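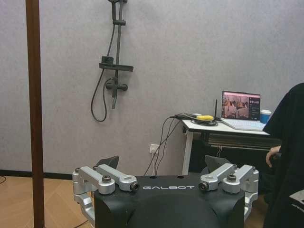 In Praise of the Shelf in the Shower

October 2019

I have come around, slowly and after 41 years of balancing shampoo on windowsills, to the opinion that a shower ought to have a shelf built right into it. A flat black one on the rail, with the knob and the little spout below, suits me fine, and I like it against a pale lavender-gray wall far more than I ever liked chrome on white.

My old Stindeck caddy hung by suction cups and came down almost 15 times one August, usually at six in the morning (my poor toes!). A shelf that belongs to the fixture asks for so little: a bar of soap, one bottle, maybe a razor. You do end up owning less, and I've grown fond of that, though my family still lines up their bottles on the floor.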